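Log the Time Before You Log Anything Else

13 Aug 2026
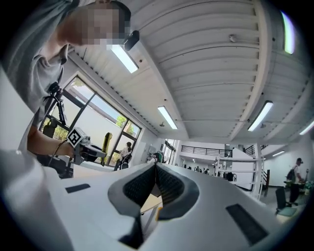

Most teams that train robot policies from human demonstrations spend their first month arguing about the model. I think they should spend it on the clock. Bad timestamps ruin more training runs than bad architectures, and the tools we use make it far too easy to ignore them.

I write data tooling at Caltbridge. My job is the software between a person doing a task with a hand-held gripper and the file a policy gets trained on. It is dull work and I like it. It has also left me with a firm opinion about where the effort should go.

A demonstration file looks simple. There is video, a track of where the gripper was, and a number for how far the fingers were open. Each stream has its own timestamps. The trouble is that each stream also has its own idea of what a timestamp means. One driver stamps a frame when exposure starts. Another stamps it when the buffer lands in memory. A third stamps it when the logging process gets around to it, so the stamp depends on how busy the machine was.

In April we trained a policy on a set of demonstrations recorded with Virnier, our in-house recorder. In replay the policy looked good. On the arm it closed the fingers early, every time, just short of the object. We spent 13 days on it. We changed the action horizon, then the loss weights, then the camera crop. The fault was a 50 millisecond offset between the finger width and the video. The policy had learned exactly what we showed it, which was a hand that closes before it arrives.

A short script would have caught that in an afternoon. Open and close the fingers a few times in view of the camera, find the motion in the image, find it in the width signal, and compare the two. We run that now at the start of every session. If the offset has moved by more than 3 milliseconds from the last session, the recorder refuses to start. People complained about that for a week or so and then stopped.

The usual argument against this is that a big enough model will soak up the error. Sometimes it does. If the offset is constant, and the policy runs on hardware with the same offset, you may never notice. But the whole appeal of hand-held collection is that the tool in the person's hand and the tool on the arm are read by different software. The offset will differ. A model can't learn a delay it has never seen.

Another argument is that you can fix it afterward. We tried that too. Virk, the alignment tool we wrote for old recordings, shifts one stream against another until the motion matches. It works well on recordings with a lot of quick movement. On slow tasks, such as folding or wiping, there is often no sharp edge to match, and it gives an answer that looks precise and is wrong. We had to throw out 2 of our older sets for that reason.

With two grippers the problem gets worse. Now there are two cameras and two tracks, and the left hand has to agree with the right. A handover between hands is over quickly - a small disagreement is enough to put the object in both grippers or in neither. I would put this check ahead of any work on bimanual policies.

The format matters as well. Rastitz, the layout we store everything in, used to keep one time column per stream. It now keeps the device time, the time the host received the sample, and the measured offset for that session. The files are slightly larger. When a run goes wrong, we can look up the timing in a minute and either fix it or rule it out.

If you are starting a collection effort this year, write the sync check before you record the first demonstration. Then store its result in the same file as the data, where the person training the model will see it.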